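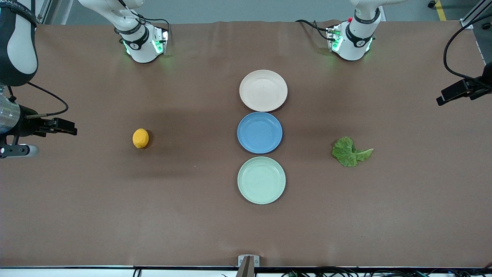
Home Explore Notifications Messages Lists Profile More

Thread: two weeks with the Tokska two-arm bench kit

1/ We've had the Tokska kit on trial at work since the middle of March. A few people asked for a writeup, so I'm putting it here. I paid nothing for the trial and I have to give it back on Friday.

2/ What you get: two arms, the controller, a cable kit, table brackets and a login for the task software. The table is yours to supply. Ours is covered in brown paper, which I'd recommend. It's cheap and you can tear it off when it gets grubby.

3/ Setup took Abhishek Dhillon and me most of a day. The arms went on quickly. Cabling did not. The manual shows one tidy run along the back and we ended up with a good tangle under the front edge as well. Bring your own ties.

4/ The task we care about is plate sorting and plating for a catering client. Plates in a column, one beige, one blue, one mint green. Lemon on one side, lettuce leaf on the other. The job is to put the right item on the colour of plate you ask for.

5/ Lemon first. No complaints. It's a solid thing with a clear edge and bright yellow on brown paper is about as easy as it gets. Out of 17 tries on the blue plate, it missed 2.

6/ Lettuce is another story. A flat leaf with ruffled edges gives the fingers very little to close on. It does better from the stem end. Tokska support (Edit Kerekes, very patient) had us lower the approach height and that helped a fair bit.

7/ Plate spacing matters more than I expected. With the rims nearly touching, picking up the middle plate is fussy. Leave a finger's width between them and it behaves. I'd like to see this in the manual.

8/ The colour naming is good. You can type "mint" or "pale green" and it goes to the same plate. "Cream" and "beige" both worked too. "Teal" got us the blue one, fair enough.

9/ Green indicator lights on the arms are handy from across the room. They do throw a bit of green onto the paper right under them, so I kept the plates well forward to be safe.

10/ Price. The trial is free, then it's 3000 a month on the lease, support included. No purchase option yet. Waldemar Krajewska at the Nondholm office tells me one is planned – no date given.

11/ I also looked at the Villca kit last year. Cheaper, single arm, and the software wanted a fresh calibration every morning. The Tokska has held its calibration over a weekend with the power off.

12/ Would I lease it? For solid food and crockery, yes. For leaves and garnish I'd wait for the softer fingers. Tyson Kowalchuk has a set on order and has promised me a go with them.

13/ Someone asked about noise. Quiet enough to talk over. The controller fan is the loudest part – put it on the floor if you can.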